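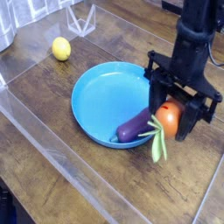

Flarnanora Press Office

Oct 20, 2026

Print | E-mail

FLARNANORA RELEASES ITS FIRST AGED PLUM BRANDY

TRERBERG – I get to write plenty of these announcements, and most of them are for a new label or a change in opening hours, so please forgive me if I get a bit carried away. We have a new bottle! It's called Plumance, it's a plum brandy, and it goes on sale today in our shop on Fabbri Street and through our online store.

If you've been following Flarnanora for a while, you'll know us for our clear fruit spirits, the ones that go straight from the still to a resting tank and then into glass. Plumance starts out the same way, with ripe plums, a slow fermentation and two runs through the copper still. Then it goes into oak and stays there for three years. We'd never held anything back that long before, and I can tell you that walking past those barrels every morning and leaving them alone took more self-control than I was hired for.

What does it taste like? I'm no professional taster (I write the e-mails), but I get stewed plum first, then a little almond from the stones, and then something like toast with brown sugar on it. It's dry at the finish. People tend to expect a plum liqueur when they see the deep gold color, so I want to be clear that we add no sugar and no coloring. It's bottled at 40 percent alcohol.

Plumance comes in a half bottle (375 ml) for $29. We talked about doing a full-size one as well and decided to stay with the half for this release, mainly so that it would go around to more people. There are 300 bottles, each with its number written on the back label by hand – mostly my hand, so apologies for the sevens. Orders are limited to two per customer.

As for serving, I like it plain, at room temperature, in a small wine glass. Our still room crew prefers it with one ice cube. It also makes a very good Old Fashioned if you go easy on the syrup, and a spoonful over vanilla ice cream has become a regular thing in our break room. I'd keep it out of the freezer, though. The cold mutes the almond and you're left with mostly oak.

The shop will be pouring free samples all this week during regular hours, for visitors of legal drinking age. Please bring ID, even if it's been a long time since anyone asked you for it. Online orders ship in a padded carton and need an adult signature at the door. We can't ship to every state, and the checkout page will tell you right away if yours is one of the ones we can't reach.

A second batch is already in barrel and should be ready in March. It came from a later harvest and was a little sweeter going in, so I'd expect it to be somewhat rounder than this one. If you'd like word when it's bottled, there's a sign-up sheet at the shop counter and a box to check when you order.

Retailers and restaurants that would like to carry Plumance can write to the press office and I'll pass the note to our sales desk. Writers who want a tasting sample, same address, and please tell me where your work appears.

Flarnanora is a fruit distillery in Trerberg. Please enjoy our spirits responsibly.

Share this release: 29 shares

Print | E-mail

3 comments

stonefruit_fan
Tried it at the counter this afternoon and went home with two. The almond thing is real. Better than the clear one, and I like the clear one.

oldcorkpuller
Any chance of a full-size bottle for the March batch? A half won't last long at my house.

Flarnanora Press Office
Nothing decided yet on size, but I've passed it along! You're the second person to ask today.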